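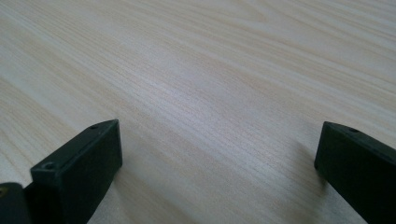

Pourquoi le fichier contient-il des essences en double ?
Les noms commerciaux changent d'un dépôt à l'autre, on a gardé chaque nom tel qu'il figure sur le bon de livraison ; la colonne nom_normalise sert à regrouper.

15 juillet 2026 — par l'équipe Umurach

Umurach : relevés de séchage de bois d'œuvre

Table à plat, un CSV, séparateur point-virgule, UTF-8. 2 018 lignes, 347 lots. Une ligne = une pesée d'un lot à une date. Provenance : cahiers d'atelier de la menuiserie Gretier et bons du dépôt Stekside, ressaisis à la main. Donc fautes de frappe, voir plus bas.

Colonnes

lot : identifiant, lettre + chiffres. Pas toujours consécutif.
nom_livraison : nom sur le bon, non corrigé
nom_normalise : frêne, hêtre, chêne, érable, épicéa, autre
epaisseur_mm : à la réception, avant rabotage
masse_kg : une décimale
humidite_pct : humidimètre à pointes, vide si pas mesuré
emplacement : hangar, grenier ou atelier
remarque : texte libre, abréviations maison (gc = gerce, vo = voilé, nd = noeud)

Ce qui manque

Presque tout le mois de décembre, cahier égaré. Les lots passés par le séchoir Mokoena n'ont pas d'humidité à l'entrée, seulement à la sortie. Ne pas interpoler, les courbes deviennent absurdes. On a essayé.

Pour l'épicéa, over-représentation du grenier, donc prudence si vous comparez les emplacements entre eux. Le hangar est ouvert côté nord, l'atelier est chauffé l'hiver.

Problèmes connus

- virgule et point mélangés dans masse_kg, le script nettoyage.py règle ça, sauf 12 lignes à reprendre à la main (liste dans a_revoir.txt)
- « erable » sans accent dans nom_livraison, c'est voulu
- humidité au-dessus de 20 sur des lots notés secs : pointes sales probablement, laissé tel quel
- lot B sans chiffre : inconnu, à ignorer

Utilisation

Suivi de séchage à l'air, exercices de stats, comparaison avec vos propres pesées. Déconseillé pour fixer une durée de séchage en production, les piles n'étaient pas toutes tasseautées pareil et persone n'a noté l'écart entre les planches.

Licence CC BY 4.0. Citer « Umurach, relevés de séchage » et le numéro de version.

À faire : fusionner les deux cahiers du grenier, ajouter la longueur des planches, trouver une meilleure abréviation que gc.

Contact : ouvrir un ticket sur le dépôt | © Umurach | Haut de page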